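What color surface do you puzzle on? (and does it matter as much as I think it does)

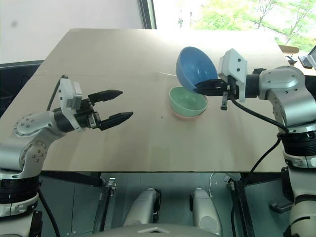 Light beige tabletop, the kind of color I mean

edgesfirst_sal
Okay puzzle people, I have a theory and I want you to poke at it. I've been doing jigsaws on a dark brown dining table for years and always thought I was just bad at dark pieces. Night skies, forests, the shadow side of any building — misery. Then in February I did the Skaddale harbor puzzle at my aunt's, on a light beige table, and I flew through the bottom third, all that black water! I could see the shapes of the knobs without picking anything up.

So now I'm convinced the color under the pieces matters more than the lamp, more than sorting trays, more than anything I've spent money on. Beige seems like the sweet spot to me. White is too bright and you lose the pale pieces completely.

What are you all working on? Bonus points if you've switched colors and noticed a difference.

Salamatu Igwe

tabs_and_blanks
Gray felt board, going on my second one. I agree with you about dark pieces but beige would drive me up the wall on anything with sand, skin or old paper in it. Vintage map puzzles especially. Half the map IS beige.

edgesfirst_sal
Ha, fair, I haven't done a map on it yet. I have the Kindham county map in the closet, so I guess that's the test.

B_Jacquet
I'm going to disagree with the whole premise, sorry. Lighting first, always. I puzzle on a dark green card table and have no trouble with night skies. What I do have is a lamp placed low and off to the side, so that each piece throws a bit of shadow and you can read the outline. Put the same lamp straight overhead and I can't tell one piece from the next on any color.

Was your aunt's table near a window?

edgesfirst_sal
...it was near a window.

B_Jacquet
I rest my case.

edgesfirst_sal
No no no, I did plenty of it after dinner! With the ceiling light on! You don't get to rest anything.

mooncat
Can I be boring and say it depends on the finish? We had a glossy table in a lovely pale color and the glare was so bad I ended up working on the back of a poster. Matte black is easier on my eyes than shiny anything. My order goes: matte, then side light, then color.

tabs_and_blanks
+1 to matte. Felt has one big downside though, you can't slide a finished section across it without it buckling. I use two spatulas and hold my breath.

Pieceful_Pam
Two boards! I have a cream one and a charcoal one, and I pick after I open the box. Mostly dark puzzle, cream board. Mostly light puzzle, charcoal. They're foam board from the craft store with the corners taped, 40 inches on the long side, and they stack behind the couch. I cannot tell you how happy this makes me. When I get to the sky I sometimes slide everything over to the other board just for that part.

edgesfirst_sal
Pam this is genius and I am going to the craft store tonight.

B_Jacquet
I like the two boards. I would still put the lamp on the side.

Pieceful_Pam
I do put the lamp on the side, Baptiste :)

old_gus
Been at this a long while and I've never thought about the table. You look at the picture on the box, you look at the piece, you put it in. My wife and I did the Urach castle one, 1,492 pieces (strange number, I know, it's one of those with an irregular edge), on a red checkered oilcloth. Took most of the winter and we had a fine time.

mooncat
Red checkered oilcloth!! Gus I would have lost my mind by the second evening.

old_gus
You stop seeing the checks.

tabs_and_blanks
I half believe this. I think your eyes get used to whatever you've got, which would explain why Sal noticed it so much. First day on a new surface, everything pops. Give it a month on beige and see if it's still magic.

edgesfirst_sal
That's a good point and I don't love it. But I'd had the same brown table for so long and the dark pieces never got any easier. If eyes adjusted that well, wouldn't they have done it by then?

mooncat
Depends on the puzzle too. Shape sorters need contrast. If you go mainly by color and print, like I do, the table barely comes into it. For me the worst backgrounds are the busy ones, wood with strong grain and so on, where a stray brown piece vanishes and I find it with my elbow.

B_Jacquet
Here is a fair test. Take a small puzzle, 252 pieces or so, something dark. Do it on the brown table, break it up, do it on the cream board, same lamp in the same place. Then swap the order with a second puzzle so memory doesn't help only one side. I'll do the same with my green table and a white sheet of paper.

Pieceful_Pam
Oh I'm in. I have the Ajayi night market in the small size, and the little lighthouse that goes with it. Both very dark, both gorgeous. The lanterns on the market one are so good, each stall is a slightly different yellow.

tabs_and_blanks
Is that the one with the cats on the roof? I've been trying to find it secondhand forever.

Pieceful_Pam
That's the one! I'll mail it to you when I'm done testing. All pieces present, I promise.

edgesfirst_sal
Back from the craft store. They had no cream, so I got a sort of oatmeal, plus the charcoal. First run: the small owl puzzle, brown table, 61 minutes. Same owl on the oatmeal board, 40 minutes. Twenty-one minutes faster!

B_Jacquet
You had just done it an hour before.

edgesfirst_sal
I KNOW. Second puzzle goes in the other order tomorrow, as instructed. Same lamp, and it's on the side, before you ask.

mooncat
Please report back. I also want to hear about the Kindham map, I think tabs is right and beige on beige is going to hurt.

old_gus
Tried a white bedsheet under the current one after reading all this. Wife says it looks like an operating room. Pieces do show up nicely, I'll give you that. They also slide down into the folds.

Pieceful_Pam
Iron it, Gus!

old_gus
Oilcloth's back on.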